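Products > Hand-held grippers > Gratach pair set

Reading time: 2 minutes

The Gratach set consists of two grippers for recording manual work with soft goods. The operator wears one gripper on the wrist and holds the second one by its pistol handle. Cirkari develops the set for teams which want to teach a robot household tasks, but do not want to bring the robot into every home.

Each finger of the wrist gripper ends in blue pads. They can be replaced without removing the finger, and a spare pack is delivered with every set. We recommend to change the pads after 1000 closing cycles when the work is mostly with heavy cotton.

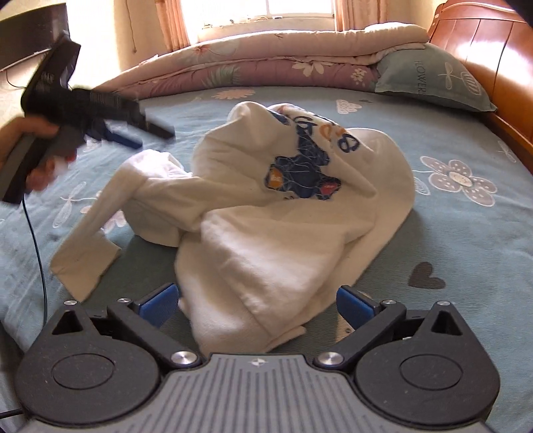 Gratach pair set at work on a bed: a white sweatshirt between the open fingers of the wrist gripper.

The wrist gripper weighs 356 grams. For long sessions we offer the Kröger forearm strap, which moves a part of this weight away from the joint. The strap is available in two sizes and must be ordered separately.

Recordings are stored in the Cindidari format and can be opened with the software included in the price. The software shows the opening of both grippers on one time line.

Price of the complete set: 937 euros, without tax. Delivery time is 38 working days. Sets ordered before the end of April are delivered with a second spare pack.

Cirkari | Contact | Terms of delivery | Copyright Cirkari | Back to top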